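Cup stacking league to hold open table day at Aguiar hall
March 6, 2021

The Aguiar Cup Stacking League will hold its first open table day of the season next month, with places for new players at every table. Entry is free and paper cups are supplied.

The league began in November with a handful of evening meetings and now has 1,165 names on its mailing list, although most of those people follow the results from home. Organizer Graça Pinheiro said the open day is meant for anyone who has been reading the newsletter and has not yet tried a round.

"People write to us asking what they need to buy," Pinheiro said. "They need a table and some cups. We have both."

Players in the league use plain paper cups in place of the plastic sets sold for speed stacking. Paper is lighter and slides less, and a cup that has been squeezed too hard will not sit straight on the one below it. The rules allow a player to swap out a bent cup between rounds but not during one.

The open day will use the short format, which is built from small stacks. A round starts with the cups lying on their sides. The player picks up each cup, stands it on the table and places the next one on it upside down. Both hands may be used on the same cup. Judges look for a stack that stays up after the hands are clear – leaning is allowed, touching is not.

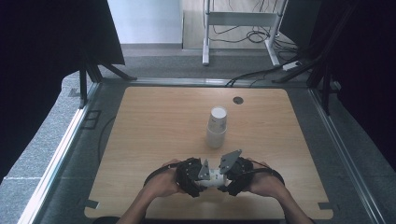 Two cups stacked on the wooden table, with another held on its side.

Three tables will be set up for the day. One is reserved for children and their parents, and the other two are open to all. Each session lasts long enough for every player at the table to take several turns, and there will be a break between sessions so the cups can be sorted. Cups that are still in good shape go back in the boxes. The rest are flattened for recycling.

The league has ordered 1,000 new cups from Clultemier, a local catering supplier, which is also lending storage boxes. Olga Rebelo, who handles supplies, said the order should last through the end of the season.

"The white ones are the best we have used," Rebelo said. "The rim is firm enough that the top cup stays where you put it."

The league is also changing how it keeps scores. Until now each table has had its own paper sheet, and results were typed up the following week. Armindo Caldeira has put together a single score sheet that covers all the tables, and the results will be posted in the hall before people go home. Scores from the open day will not count toward the season standings.

Genji Arai, who finished first in the November meetings, will give a short demonstration before the first session and will stay on to help beginners. Gonçalo Teixeira will be the head judge.

Places must be booked in advance, and each household may book up to 5 places. Booking forms are available at the hall entrance and at the Timum bookstore. Players under 12 must come with an adult. Visitors who only want to watch do not need to book, but seating along the wall is limited.

The session times will be printed in the next newsletter and posted on the hall door.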